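Recording grasp demos in the Lamament simulator

Before you start, make a new project in Najjar and set the recorder to save joint angles and gripper state at every step. Check that you have room on the drive.

1. Load the tabletop world and pick one object. Start with something that has a handle, like the pitcher.
2. Randomize where it lies. Let some runs begin with it tipped over – the learner needs those as well.
3. Open the gripper and bring it in from above. Move slowly near the object.
4. Close, lift, hold for 2 seconds, then stop the recorder.
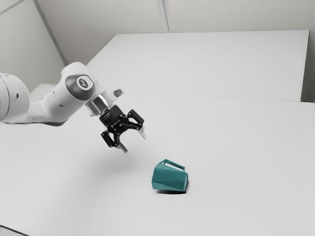 Label each run as a success or a failure before you load the next one. Keep the failures in their own folder. Our first set had 2,927 runs, and 39 of them had no label, so we had to play those back by hand.

When you have finished, export the set and check the colour settings match your training config.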